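Pinville's seed library is getting a real home

October 13, 2021

If you have ever stood in the hallway of the Pinville library trying to hold a drawer open with your knee while you dug around for lettuce seeds, you are going to love this. The seed library is moving out of the hallway and into its own room, and the doors open to everyone this Saturday-market season's last week!

The new space is the old map room on the Drorar Street side of the building. It has two tall windows, a sink (a sink!) and enough wall for all the cabinets to stand side by side for the first time. Anybody with a library card can take home up to six packets per visit. You don't have to bring seeds back, but if you save some from your own plants, there is a drop box by the door and a stack of blank envelopes to write on.

Ghassan Moussa has looked after the collection from the very first shoebox, and he could hardly stand still while he showed me the cabinets. "People used to come in for a novel and leave with kale," he said. "Now they can come in for the kale."

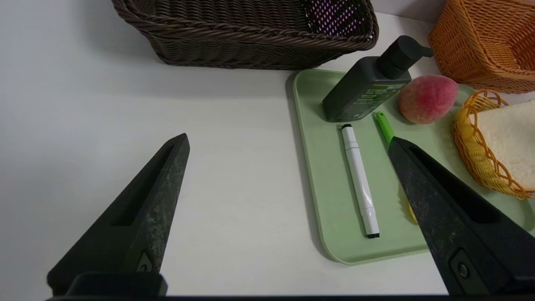

The collection has grown like crazy over the past two summers. There are now 1000 packets on hand, most of them vegetables, with a good run of herbs and a drawer of flowers that Moussa says empties out every April before he can refill it. My favorite part is the local drawer. Everything in it was grown and saved within the county, and the envelopes have notes on them in all kinds of handwriting. One for a yellow paste tomato says "slow, be patient, worth it." Another, for pole beans, just says "Grellau fence beans" and has a little drawing of a fence.

Those beans have a story, by the way. They came from a family garden out on Grellau Road, where they had been planted along the same fence for longer than anyone there could remember. The house was sold, the garden was going to be plowed under, and a neighbor brought in a coffee can of dried pods just in time. Seven gardeners grew them out this year and all seven brought seed back. I have a packet on my kitchen windowsill right now and I can't wait for spring.

The opening runs from 10 in the morning until the library closes. Ghassan Haddadin, who teaches the winter gardening class at the Awad Center, is giving two short talks, one on cleaning tomato seed and one on testing old seed to see if it will still sprout. Both are free and you don't need to sign up. He'll also look at any mystery seeds you bring in and try to put a name to them -- he told me he's right more often than he's wrong, and he was laughing when he said it.

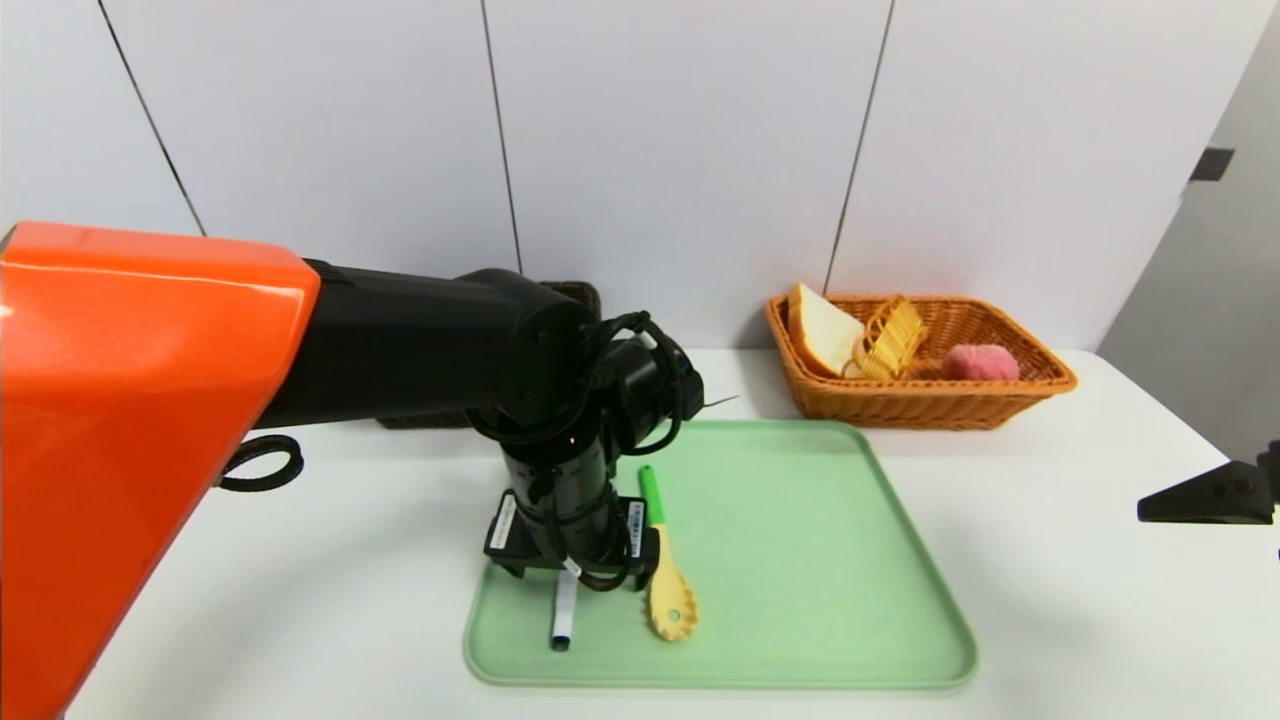
The sprouting test is the one I'd tell every beginner to see, and you can try it at home tonight. Lay ten seeds on a damp paper towel, fold it over, slide it into a plastic bag and leave it somewhere warm. I keep mine on a tray so I can move the whole batch when I need the counter back. A raised rim is what you want, like the one on the pale green tray on the white table, so that any drips stay put. Check the towel every day or two and keep it damp. If seven out of ten come up, sow as usual. If only a couple do, sow thick or pick up a fresh packet.

The library is also looking for seed from anything that did well in your yard this year. Dill, beans, peas, lettuce and marigolds are all easy ones to start with. Squash is trickier, as different kinds cross with each other, so please write down what else was growing close by. Make sure everything is fully dry before it goes in an envelope, and put the plant name and the year on the front.

The seed room will keep the same hours as the rest of the library. Use the Drorar Street entrance, which has the ramp, and turn left at the water fountain.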